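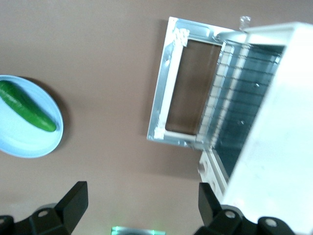 **FOR IMMEDIATE RELEASE**

TRESTHORPE, 2023-11-14

**Memon Puts Out a Cookbook for People Whose Kitchen Is One Shelf and an Outlet**

Memon, the small publisher best known for its bus maps and a surprisingly popular guide to drains, announced today that it will release *Supper for One, Counter for None*, a cookbook written for renters, students, night-shift workers and anyone else whose stove is either missing or being used to store sweaters.

The author is Montri Yensuk, who cooked in a rented room in Tresthorpe for six years and has the smoke alarm reflexes to prove it. His recipes call for a toaster oven, one knife, one bowl and a plate. A second plate is mentioned on page 88 and marked "optional."

"Most cookbooks open with a list of things you should already own," said Yensuk. "I read one that wanted a fish kettle. I had a window that didn't close."

The book began as a handout. Yensuk typed up nine suppers for the people down the hall, and copies started turning up in laundry rooms across town, then in Flullolbridge, where he doesn't know anyone. Last May, Memon asked readers of its newsletter to send in the meals they really make when no one is coming over. It received 1,462 replies. A great many of them were toast.

Tariq Durrani, who edited the book, read every one. "People were very frank," said Durrani. "One gentleman sent us four pages on beans. We used two of them, and he has been gracious about it."

The finished book has chapters on eggs, things in foil, salads that can be made on your lap, and a long section on cucumbers, which Yensuk considers the most forgiving vegetable a tired person can buy. There are cucumbers with peanuts and chili, cucumbers smashed with the bottom of a mug, and a hot cucumber dish that split the test readers badly enough that it now carries a short warning. The baking chapter is four recipes long. One of them is a potato.

Cooking times were tested on old toaster ovens, including several with no numbers left on the dial. Where a recipe depends on a steady temperature, the book says so and suggests making something else.

Readers should also know what they will not find. There are no stories about the author's grandmother, who is alive and would like to be left out of it. Nothing needs to rest overnight. No recipe serves eight.

The cover and page design are by Urik, a two-person studio that picked a binding that lies flat, so the book can be held open with an elbow. The paper has a light coating and wipes clean of most sauces. Soy sauce remains under discussion.

The first printing is 2,000 copies. Of those, 946 have been ordered ahead by newsletter readers, a number Memon describes as "more than the drains."

*Supper for One, Counter for None* goes on sale at the Memon shop in Tresthorpe and by mail. Yensuk will sign copies at the shop on opening night and serve a cold supper from the salad chapter. Seating is limited to the stairs.

**About Memon**

Memon publishes practical books and maps for people who live in and near Tresthorpe. It has one office, one shop and a shared kettle.

**Press contact**

Tariq Durrani, Editor, Memon, Tresthorpe. Review copies and sample recipes are available on request. Please say whether you have an oven.

###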